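Mowat Community Workshop
Part-time bench hands wanted, computer refurb
Posted 15 September 2024

We're looking for people to help take in, strip down, fix up and hand out second hand desktop PCs. Paid, 8 hours a week to begin with, more if the winter orders come in like we think. No certificates needed. Patience, yes. A steady hand with small screws, also yes.

The short version of who we are: Mowat sits in the old carpet warehouse behind Mesum Road. Offices give us their cast-off machines, we wipe them, mend them and pass them to families, clubs and small charities that can't buy new. 791 went out of the door last year. August was mad, everybody wanting one before school went back, and we're still catching up now.

What you'd be doing
Booking machines in on Prultico (our stock list, clunky, you get used to it)
Opening cases, dusting, swapping memory and drives
Running the wipe and printing the slip that goes with it
Loading the system, testing sound, ports, network
Packing with a keyboard, mouse and the right leads. The RIGHT leads
Some phone work, people ring when the screen stays black

Mostly office desktops. Laptops go to the other bench, seperate job, not hiring for that yet.
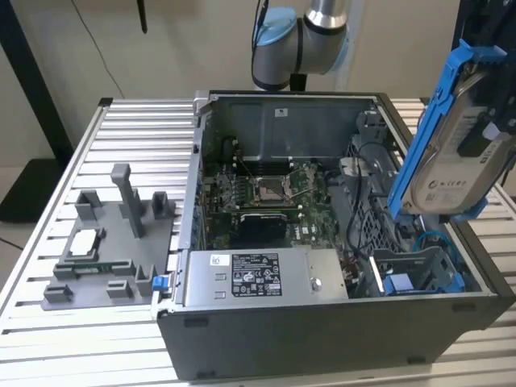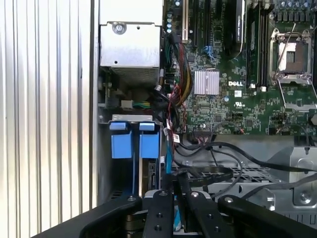
Pay is the same for everyone on the bench and goes in monthly. First four weeks are a trial, both ways, and you'll be sat next to somebody who's done it a while. We start new people on drives. If you've never had the side off a PC, the blue plastic carriers in the Dell are the sort of thing you'll get to know first, hard drive sits in the carrier, carrier sits in the case. Every drive gets its number written down before it goes anywhere else, no exceptions, we had a muddle in spring and don't want another. After that memory, then power supplies, then the fault pile, which is where the fun is if you like that sort of thing.

Hours
Mornings or early evenings, we can juggle. School run people very welcome, half the bench is school run people. Doors locked by 8 at night.

You should be
18 or over
OK lifting a desktop on and off a shelf, there's a trolley for the big stuff
Able to write clearly, labels matter
Fine with dust. There is a lot of dust

Nice to have: driving licence, a bit of Linux, a second language.

Getting here: the 20 bus stops outside. Bike racks round the back, bring your own lock. Ramp at the side door, toilet on the ground floor, tell us if you need anything else setting up and we'll sort it before you come.

To apply, send a few lines about yourself, no CV needed, to the Mowat office or drop a note through the letterbox marked BENCH. Say which hours suit. Say if you've mended anything, doesnt have to be a computer, a toaster counts. We'll ask you in for a cup of tea and an hour at the bench, paid.

Two places now, maybe a third once the Grulluvus grant is confirmed. Will take this down when they're filled.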